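Home | Syllabus | Handouts | Readings

Interior Materials, Handout 8: Where Two Finishes Meet

Wood moves across the grain as humidity changes. Stone barely moves. Leave an expansion gap at walls, and check the maker's limits before a long run.

Let boards sit in the room for 3 days before laying. Read chapter 46 of Dunne before the November review. Bring your Prillska sample sheet.

Kunach School of Design | Contact the office | Back to top

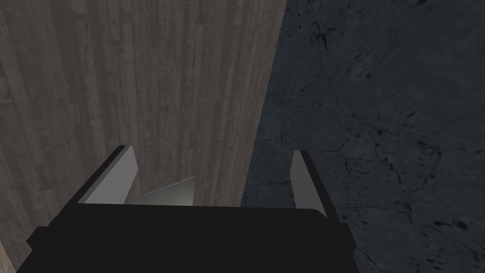
Gray-brown planks against a dark, stone-like floor (rendering).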